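Mittwoch, 23:40

Endlich sitzen. Füße weg, Kopf auch. Chorprobe bis halb zehn, danach noch mit Thérèse am Bahnhof gestanden und geredet, Zug verpasst, nächster erst in 40 Minuten. Egal.

Also die Probe. Das Lacrimosa sitzt immer noch nicht, der Alt kommt jedes Mal einen halben Schlag zu spät rein und ich bin im Alt, also ja. Jasper hat dreimal abgebrochen, beim vierten Mal nur noch die Brille abgenommen. Takt 108 bis zum Ende allein mit Klavier, ohne Sopran, das war gut, da hört man mal, was man singt. Nämlich zu tief. Ich muss das zu Hause mit dem Handy aufnehmen. Mach ich dann doch wieder nicht.

Neue im Sopran, Ifigeneia Spanos, Riesenstimme, ganz klein und sehr höflich. Thérèse schon leicht verschnupft deswegen. Hat sie nicht gesagt, aber die ganze Zeit in ihrer Tasche gekramt.
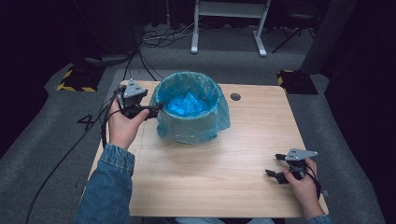 Konzert jetzt doch in Pasolau, nicht bei uns. Die Kirche dort hat den besseren Hall, und vor allem hat sie eine Heizung. Bus ist bestellt, 537 Euro hin und zurück, wer zahlt das, wurde vertagt. Ich hab gesagt ich fahr notfalls selber, kann drei Leute mitnehmen, aber nur wenn keiner vorne raucht (Amancay!!). Abfahrt um 8 Uhr früh. An einem Samstag. Für ein Konzert am Abend. Jasper will vorher zweimal durchsingen und Mittagspause machen, ich seh uns schon alle um vier mit schlaffem Zwerchfell auf den Bänken hängen.

Kleid passt noch. Gestern anprobiert, Luft anhalten ging, singen nicht so. Róisín fragen ob sie den Reissverschluss auslassen kann oder was einsetzen. Sie hat gerade so viel mit der Praxis, trau mich kaum. Vielleicht doch der schwarze Rock vom letzten Mal, sieht aus dritter Reihe eh kein Mensch.

Dann noch Mama angerufen in der Pause. Ihr geht es gut, Knie besser, sie will zum Konzert kommen und hat gefragt, ob da auch was Fröhliches dabei ist. Mama, es ist ein Requiem. Ja, aber vielleicht als Zugabe. Hab so lachen müssen dass ich zu spät wieder rein bin.

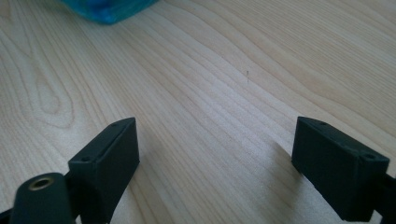 Was mir nachgeht: die Stelle im Sanctus, wo die Männer allein anfangen. Heute zum ersten Mal richtig leise, und dann wir drüber, und es war kurz ganz still im Raum, obwohl alle gesungen haben. Kann das nicht besser aufschreiben. Gänsehaut bis in die Knie. Dafür fahr ich jede Woche diese blöde Strecke. Jasper hat nichts gesagt, nur weitergeblättert, und bei ihm ist das ein Lob.

Muss ins Bett. Morgen noch:
Noten kopieren (Seite 147 fehlt bei mir, wieso auch immer)
Róisín wegen Kleid
Brot, Milch, Salbeitee
Bus-Geld, nachfragen bei Amancay
Mama die Uhrzeit durchgeben, sonst steht sie mittags vor der Kirche

Hals kratzt ein bisschen. Bitte nicht jetzt. Im August hatte ich das drei Wochen lang und hab nur gebrumt wie ein Kühlschrank. Schal an, Fenster zu, Licht aus.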